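Tritwood Moves Notebook Line to Heavier Uncoated Paper

Oct 6, 2022

Stationery maker Tritwood has changed the paper used in its hardcover notebook line, replacing the previous stock with a heavier uncoated sheet supplied by the Orkel mill. The first notebooks with the new paper left the bindery this week and will reach stores as existing inventory runs down.

The change follows a review that began in March, after the company received repeated complaints about ink showing through to the reverse side of the page. Fountain pen users accounted for most of the complaints. Tritwood tested 13 papers from three mills before selecting the Orkel sheet, which has a cream tint and a slightly rough surface.

Sheet size and page count stay the same. The heavier paper adds around 8 percent to the thickness of the finished book, and the spine has been widened to match. Covers made for the old spine will not be used on the new books. 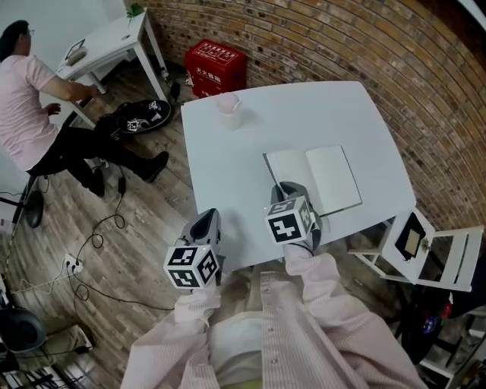

Binding remains thread-sewn. Tritwood had considered a glued spine to offset the higher cost of the paper, but glued samples did not open flat enough at the first and last sections. The sewn version uses a more flexible adhesive on the spine lining — a change the company made separately last year for its sketchbooks.

Blank and ruled versions will be switched first. The dotted version will follow once the printing plates have been adjusted, as the rougher surface made the dots spread slightly in early press runs. Squared paper is not affected for now and will continue on the old stock.

Retail prices will not change before the end of the year. Distributor Nusel, which handles the line for 44 independent stationery stores, said orders already placed will be filled from whichever stock is available. Stores that want only the new paper should mark this on the order form.

The new books can be identified by a small letter H after the product code on the back cover. The barcode is the same for both versions, so stores that scan items at the register will not see a difference in their inventory systems. Tritwood plans to issue separate barcodes with its next catalog.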